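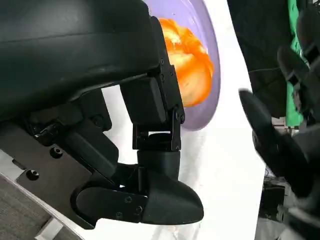 Left wrist camera, orange thing on the purple plate.

I've been putting off this review of the Drulberg method because I wanted to live with it for a while first, and now it's April and I've run it long enough to have opinions. Lots of them!

Quick background if you haven't come across it. Drulberg is a training recipe for two-armed robots. You feed it demonstrations of a job done by a person driving the arms, and it learns a policy from the wrist cameras. Plenty of recipes do that. The twist is that Drulberg trains each arm to guess what the other arm is about to do, and it does that from the wrist pictures alone, with no overhead camera. Solange Bittencourt wrote the version I used, which she calls the Bragança release (after the town, she's from near there), and she was very patient with my e-mails.

My test was pick and place with a purple plate and a lumpy orange soft-looking thing that I'm going to call the pepper. One arm picks it up, the other stays near the plate and keeps out of the way. Sounds dull, I know. But staying out of the way is exactly where my old setup, Pamov, used to fall over. With Pamov the idle arm would drift in to "help" and the two grippers would end up bumping knuckles over the plate. I got really tired of hitting the stop button.

So, setup. The install took me most of a Friday, and a good chunk of that was my own fault for skipping the page on camera timing. Don't skip that page. If the two wrist streams are even slightly out of step, the guessing part learns nonsense and you won't find out until training is over. I'd love a warning message there. After that it was smooth going – one settings file, one command, and a progress readout that a normal person can read.

I recorded 90 demonstrations and held back 20 starting positions that the policy never saw in training. Then I trained twice, once with the guessing part on and once with it off, everything else the same. With it off I got 11 clean pickups out of 20. With it on I got 17. It's a small test on one table and I wouldn't bet the farm on it, but I reran the "off" version because I didn't believe the gap, and the second run came out the same.

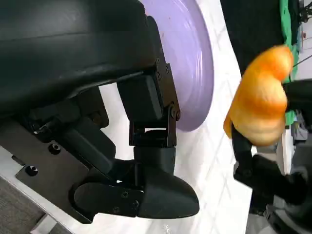 Pepper up in the right gripper, seen from the left wrist.

What I like best is how the waiting arm behaves. It holds still, and when the other arm swings across it backs off a little early, before there's any trouble. I could watch that all afternoon (I did, once). The view from the waiting arm is pretty awkward too. The gripper's own housing blocks a big piece of the picture and the finger hangs right in front of the plate, so the policy is working with a lot less than you'd think. I was sure I'd have to add a camera up top and I haven't.

Now the gripes. It's slow to train. The docs suggest 1000 passes over the data and I'd say believe them, I tried stopping early and the grasps got sloppy, lots of pinching at the very edge of the pepper and dropping it. It's also fussy about lighting. I moved a lamp between recording and testing and my score fell through the floor until I moved it back. And the three misses in my good run were all the same miss: the pepper was turned so a crease faced the finger, and the finger slid along it. More demos with odd angles would probably fix that, but I'd hoped for a bit more from the method there.

I also gave the Diseck add-on a go, the one that's meant to clean up jerky demonstrations before training. Save your time. It shaved off the small pauses right before the grasp, and those pauses seem to matter, at least in the way I drive the arms. Scores went down and I switched it off after 2 tries.

Would I recommend it? If you have two arms and wrist cameras and you're sick of them fighting over the same bit of table, yes, absolutely, go get it. If you only run one arm there's nothing in it for you and I'd stay with Pamov, it's quicker to train and it's perfectly good at one-handed stuff. I'm trying a handover next, pepper from one gripper straight to the other, and I'll add the numbers to this page when I have them.

Last updated: April
Print this page | E-mail this page
Contact | Copyright, all rights reserved | Back to top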